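Old files, finally

28th March. Quick one, dinner's on. Spent the whole morning moving Mom's recipes off the old desktop. 61 of them, half named "recipe new new". Tonantzin wants the mole one before the reunion and I still cant find it.

Five are just scanned envelopes. Love them anyway.
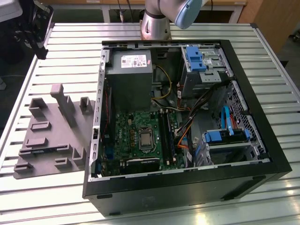 What I'm keeping

Everything, obviously. Typing up the scans first, then printing the lot for Jovita, who doesn't do screens. Maybe a binder? Anyone know what "a Villaseñor cup" of flour is? Aunt's measurment, no clue. Comments open.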